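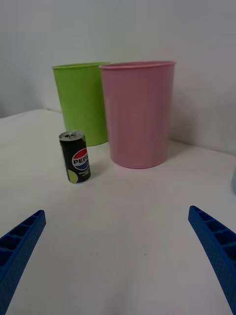

Meireles, 8/31/21

Courses > Handling and Automation > Unit 3 > Buying a bench kit

Reading time: 15 minutes with the exercises

The unit looks at one product, the Stuso two-arm bench kit sold by Nuken, and asks whether a small workshop or teaching lab should pay for it. Read these notes before the practical. Benedikt Zaugg takes the session and Ingeborg Danzer marks the written part.

What is on offer

The kit comes as two arms, two grippers with blue fingers, a camera for each wrist and one fixed camera that looks across the table. Nuken sells it outright or on a hire plan. Hire costs 298 a month and includes spare fingers. The table is extra, and any flat white top of the right height will do.

The seller's leaflet lists pouring, sorting and tidying as sample jobs. We use a much plainer one: a small drinks can and a few plastic cups on a bare table. The items are cheap and easy to replace, and the two shapes ask different things of a gripper. A cup is wide and tapers towards the base. A slim can gives the fingers a narrow target.

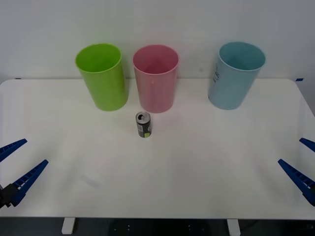
Fig. 2. Fixed camera. Both grippers open; the can stands in front of the green, pink and blue cups.

The fixed camera

It shows both sides of the bench at once, so use it to judge reach and spacing. It is poor for fine work. From that distance you can tell that an item is upright, but a small error in the height of a finger is hard to spot. Andri Leitner's advice is to mark the camera stand on the floor before you begin, as a knock to the stand means the calibration has to be done again.

The wrist cameras

These travel with the grippers and show the fingers as well as the item. The view changes with every move, and tall things near the gripper soon run out of the top of the picture. Students often find this confusing for the first hour.

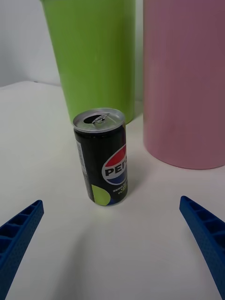
Fig. 3. Wrist camera, looking down on the can. Note the raised pull tab.

Points to check on the fingers

The fingers are ribbed, with open cells along one side. They bend a little under load, which helps with thin-walled items. Look for split ribs before each session. The leaflet gives a life of 200 hours for a set. Hélder Vilela changed ours sooner than that, and he puts it down to beginners closing them on the table top – so set the lower limit in the software first.

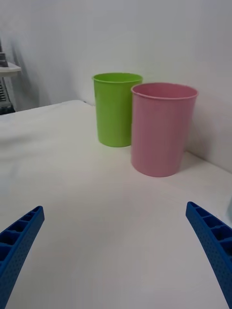
Setting up took our group 3 hours, most of it spent on the cameras. The manual is clear on wiring and thin on calibration. Vidar Lindqvist at Juvis runs the same kit and has written a calibration sheet, which you will get at the door.

Written work

Compare hire and purchase over two years for a lab of your choice. Say which camera you would keep if you could only have one, and give your grounds. Hand in by the end of the unit.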